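Ruddock Open Studios: your questions answered

I run the little gallery at Nodidside and I'm the one who answers the emails, so I've gathered up the things people ask me most about our spring show and the studio trail that goes with it. If your question isn't in the list, do write. I usually reply in the evening, once the lights are off and I've found my glasses.

What sort of work is in the show?

Printmaking, mostly. We've got woodcuts, etchings, linocuts and a wall of monotypes that I had a terrible time hanging because I kept stopping to look at them. There are 26 artists this year, all of them working within cycling distance of the gallery (if you're a better cyclist than me). A few have put in paintings as well, and I let them, but prints are the heart of it.

Is there a theme?

Sort of. We asked everyone to make something to do with edges — coastlines, margins, the hem of a coat, whatever they fancied. Some people took that very seriously and some plainly had a print in the drawer already and gave it a new title. I don't mind! One of my favourite pieces in the whole room is an etching of a bath, and I still couldn't tell you what it has to do with edges.

How much does it cost to get in?

Nothing. The gallery and all the studios are free. There's a printed map for £2, which goes towards next year's map, and a plain list of addresses by the door if you'd sooner not buy one.

Are the works for sale?

Nearly all of them. The label tells you the price and whether it's framed. Unframed prints begin at £50 and go up from there, and the dearest thing in the show is a big reduction woodcut at £967, framed, which took the artist most of a winter. If there's a red dot on the label it's gone, but with an edition there may well be another impression, so ask me.

What does the number written under the print mean?

I love this question. If it says 3/20, you're looking at the third print in an edition of twenty. The numbers don't have to follow the order they came off the press, and a low number isn't better than a high one, whatever your uncle says. "A/P" means artist's proof, one of a small handful kept outside the edition. Monotypes are one-offs, so they often don't have a number at all.

What's the difference between an etching and a linocut? I always nod and hope for the best.

So did I for years. With a linocut you cut away the bits you don't want and ink the surface that's left, a bit like a potato print at school. With an etching the lines are bitten into a metal plate by acid (or something gentler these days), the ink sits down in those lines, and the press squeezes damp paper into them. Run your eye along the edge of an etching and you'll usually spot a dent where the plate has pressed into the paper. Please run your eye and not your finger. I've had words with people about this.

Can I take a print home the same day?

If it's unframed and I have another impression in the plan chest, yes. Anything on the wall stays there until the show closes at the end of April. I know it's annoying when you've fallen for something, but bare hooks look miserable.

Do you do framing?

I don't, but Starkier in the market square do, and they've framed a good half of what's on show. Ask for proper conservation mount board. If you're buying somewhere else or using an old frame from the attic, just make sure the glass isn't touching the paper.

Can I photograph the work?

Yes, without flash. Please put the artist's name with it if you post it anywhere. One or two artists have asked for no photographs and there's a small sign next to theirs.

Can children come?

Of course. There's a low table with rollers, foam sheets and washable ink, and it's in use from the moment we open. Some of the adults queue for it too. At the studios, please keep hold of little ones near the presses.

How do I get to the studios from the gallery?

The map has the full route. Gendent Mill is the nearest and you can walk there along the river path. The Ruddock studios are further out and you'll want a car or a bike. The lanes are narrow in places, so take your time, and look for the yellow boards at the gates.

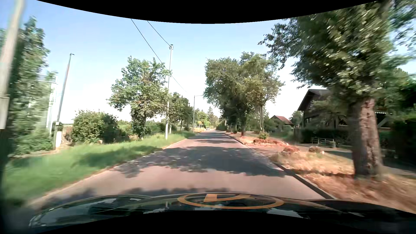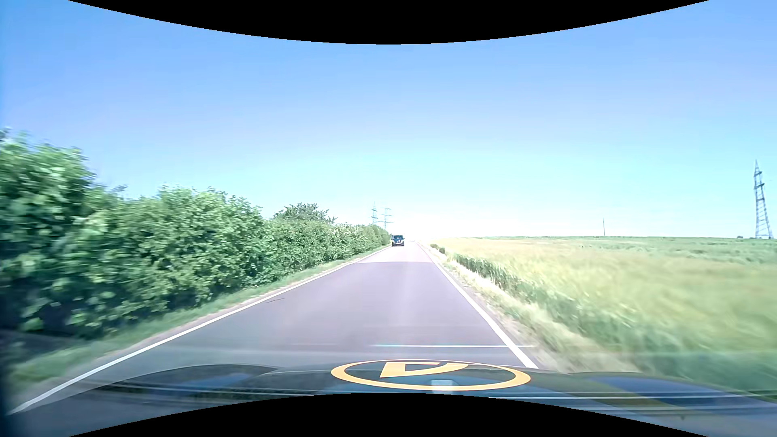
When are the studios open?

From 11 in the morning until 4 in the afternoon, every weekend in April. The gallery itself keeps longer hours and shuts at half past 5. Artists do wander off for a sandwich, so if a door's closed, give it ten minutes and try again before you give up on them.

Is it accessible?

The gallery is on the flat with a wide door, and there's a loo you can get a wheelchair into. Gendent Mill has a lift to the first floor but not the second, I'm sorry to say. The Ruddock studios vary a lot — one is up a flight of outside steps, and two have gravel yards. The map marks which is which, and I'm happy to talk it through by email.

Are dogs allowed?

In the gallery, yes, on a lead. At the studios it's up to each artist.

I make prints myself. How do I get into next year's show?

Lovely! We put the call out in the autumn, on the noticeboard and on the mailing list. Send three photographs of recent work and a few lines about how you made it. You don't need a degree or a press of your own, and please don't send me a long artist's statement, I only end up reading it in the bath. If you want to be told when the call opens, leave your email in the book by the till, and write it clearly.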